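Fliritz
Accueil – Nos services – Qui sommes-nous – Tarifs – Nous écrire

Qui sommes-nous

Fliritz trie ce que les gens ont renoncé à trier. Les fonds de tiroir, les coffres à jouets, le contenu du sac cabas posé derrière la porte depuis le déménagement, et tout ce qui, dans une maison ou une école, porte le nom officiel de « divers ». On nous apporte des caisses, nous rendons des caisses. Entre les deux, il se passe des choses que nos clients préfèrent souvent ignorer, mais puisque vous avez cliqué sur « Qui sommes-nous », autant vous les raconter.

L'entreprise est née d'une dispute au sujet d'un bouchon de feutre. Fares Atallah, qui dirigeait alors la réserve d'une ludothèque, soutenait qu'un bouchon sans feutre se garde. Sa collègue soutenait que non. Le débat a duré une bonne partie du mois de juin, le bouchon a fini par disparaître de lui-même, et Fares en a conclu qu'il y avait là un métier. Sa famille en a tiré une conclusion différente, mais elle a tout de même prêté la camionnette.

Nous travaillons aujourd'hui dans un ancien atelier de tôlerie. Le bail précisait « locaux livrés vides », formule qui désignait apparemment un établi impossible à déplacer et une collection complète de crochets de boucher. L'établi sert de bureau. Les crochets ont trouvé preneur, et nous n'avons pas posé de questions.

Ce que nous faisons

Les crèches, les écoles maternelles et les ludothèques constituent le gros de nos clients. Elles nous confient leurs jouets dépareillés avant les grandes vacances et les récupèrent à la rentrée, remis par famille : les briques avec les briques, la dînette avec la dînette, les balles avec les balles. Les particuliers viennent surtout après un déménagement, une succession ou la visite d'une belle-mère.

Nous faisons aussi le vide-voiture (siège arrière compris, supplément pour les biscuits), le tri de caves et la remise en ordre de placards d'école. Nous ne faisons pas les papiers administratifs. Nous avons essayé une fois. Le client va bien, merci.

Le passage en bac

Tout commence par le bac. Un sac fermé inspire de l'optimisme ; on se dit qu'il contient sans doute des jouets. Versé dans le métal gris, à plat et en pleine lumière, le même sac devient plus franc. C'est là que nous apprenons que le « lot de jeux d'éveil » comprenait aussi une brosse à cheveux.

La brosse à cheveux mérite d'ailleurs un mot. Il y en a presque toujours une. Dans les coffres à jouets, dans les cartons de livres, dans les malles de déguisement où sa présence se défend, et une fois dans une boîte de décorations de Noël où elle se défendait beaucoup moins. Notre règlement intérieur la range dans la catégorie « objets de salle de bain en voyage ». Elle repart dans une pochette à part, avec une étiquette, et personne ne la réclame.

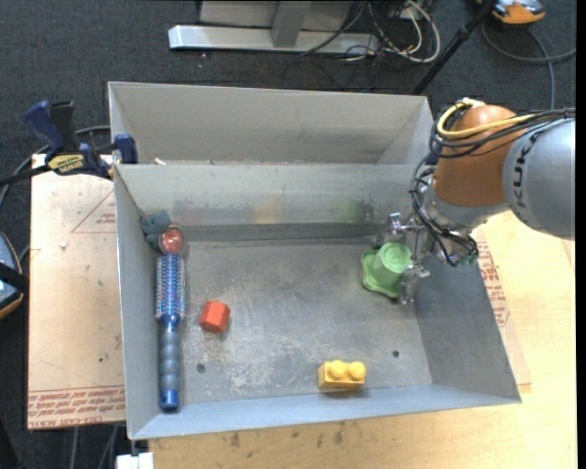

Une tasse verte, une balle rougeâtre translucide, une brique jaune à deux plots, un bloc hexagonal rouge orangé et une longue brosse bleue : voilà à peu près le régime ordinaire d'un bac de chez nous. La tasse va à la dînette, la balle aux balles, la brique aux briques. Pour l'hexagone, il faut savoir que nous avons deux écoles de pensée dans la maison, les formes géométriques et les jeux de construction, et qu'elles ne déjeunent pas ensemble.

Nos méthodes

Nous avons d'abord trié par couleur. C'était très joli et parfaitement inutile : les enfants ne cherchent pas du bleu, ils cherchent la roue du tracteur. Nous avons ensuite trié par taille, ce qui a donné une caisse de très petites choses dont nous parlons encore. Depuis, nous trions par usage, et quand l'usage nous échappe, nous demandons à un enfant. Il répond en général « c'est à moi », ce qui n'aide pas, mais il répond.

Notre répertoire interne compte 2 831 fiches. Chacune décrit un type d'objet et l'endroit où il doit aller. La fiche « figurine, espèce incertaine » est la plus consultée, suivie de près par « couvercle ». Il existe une fiche « bâton ». Elle a été rédigée après une longue conversation avec une directrice d'école maternelle qui avait des convictions sur le sujet.

Chaque lot passe par trois étapes : le bac, la table, la caisse de retour. La table est l'endroit où l'on hésite. On y trouve du café, une loupe et les pièces de puzzle en attente de leur puzzle. Nous gardons les orphelins 90 jours. Passé ce délai, ils rejoignent la grande caisse du fond, que nous appelons la pension et où certains pensionnaires ont désormais plus d'ancienneté que le personnel.

Nous ne jetons rien sans l'accord écrit du client. Cette règle nous a valu de recevoir, par courrier suivi, l'autorisation solennelle de nous séparer d'une demi-gomme.

Le vocabulaire de la maison

À force de travailler entre nous, nous avons fini par parler une langue que les nouveaux mettent un moment à comprendre. Un « zama » est un objet qui appartient visiblement à un ensemble dont il est le seul survivant. Le mot vient du nom de notre premier dossier, Zama, un carton entier de soucoupes sans tasses. Un « derkel » est une chose que deux personnes rangent chacune à un endroit différent en étant sûres d'avoir raison. La crèche Derkel, à qui nous devons le terme, l'a très bien pris.

Un lot « à la Xiong », enfin, est un lot qui arrive déjà trié. Cela s'est produit. Nous avons ouvert les caisses, nous les avons refermées et nous avons facturé le minimum, avec un vague sentiment d'échec.

L'équipe

Fares Atallah tient toujours la maison. Il répond au téléphone, conduit la camionnette et tranche les cas difficiles, de préférence après le déjeuner. Son propre bureau a été retiré des visites guidées à sa demande. Le reste de l'équipe vient de la librairie, de la petite enfance et, dans un cas, de la chaudronnerie, compétence qui s'est révélée précieuse le jour où il a fallu redresser un bac.

Nous recrutons peu. L'entretien consiste à vider un sac devant nous. Les candidats qui commencent par aligner les objets ont nos faveurs, ceux qui se mettent à jouer avec sont embauchés aussi, mais on les surveille.

Ce qu'on nous demande souvent

Peut-on assister au tri ? Oui, sur rendez-vous. Nous vous demandons seulement de ne pas reprendre des choses dans le bac en disant « ah mais celui-là, non ». C'est précisément ainsi que le coffre s'est rempli.

Lavez-vous les jouets ? Oui, en option, quand la matière le supporte. Les peluches font l'objet d'un devis séparé et, parfois, d'une discussion avec leur propriétaire, que nous préférons avoir en présence d'un parent.

Est-ce que cela reste rangé ensuite ? Nous garantissons l'état des caisses jusqu'au moment où vous soulevez le couvercle.

Venir nous voir

L'atelier se trouve au fond de la cour, derrière le portail vert qui ferme mal. Sonnez deux fois ; la première fois, tout le monde pense qu'un autre va ouvrir. Les dépôts se font le matin, les retraits l'après-midi. Merci d'apporter des sacs solides et de retirer au préalable les aliments, les clés de voiture et les animaux, même petits, même très sages.

Pour un devis, décrivez-nous le volume en caisses ou en sacs cabas. Le mot « bazar » ne nous permet pas d'établir un prix.

Page mise à jour le 4 janvier 2026.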